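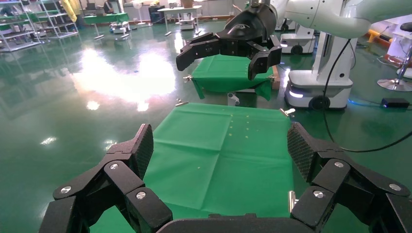 Textured grip pads and silver screws, close up.

PRESS RELEASE - for use from 9am

TENATOW TREATY ROUND OPENS IN APRIL

Le Goff, the small publisher behind the long-running alternate history game Stesoswood, will open its next round in April. Title: The Tenatow Treaty. Play by post or on the website, same rules for both.

The round picks up in game year 3023, with the River League broken up and the port of Tenatow under joint rule by Pretaddale and the Upland Crown. Neither side wants to share the customs house. Both have troops in the town. Players take over a state, a trading company or one of the exiled courts and have 14 turns to reach a settlement, or not.

Changes from the last round:

Naval moves now go in before land moves. Long asked for.
Secret clauses are back, up to 30 words each, lodged with the umpire.
Pretaddale can no longer call up its reserve in the first turn. The old rule made the eastern border a walkover and we had a lot of letters about it.
The map has been redrawn north of the Stess, so please dont use old copies.

"People spent most of last round arguing over who owned the lighthouse," said Quentin Hoarau, editor of Stesoswood. "I liked that. So the treaty has a whole page on the lighthouse, and it's badly worded on purpose. Have fun with it."

Nine states are open to new players. Returning players keep their old seat if they ask for it before the list closes, after that it goes to whoever is next. Exiled courts can be shared by two people - tell us who is signing the orders.

Rulebook and map free to download from the Stesoswood site, printed sets by post from Le Goff. The full timeline up to the fall of the League is being tidied and will folow shortly.

Review copies and interviews with Quentin Hoarau: Le Goff press desk, mornings best.

ENDS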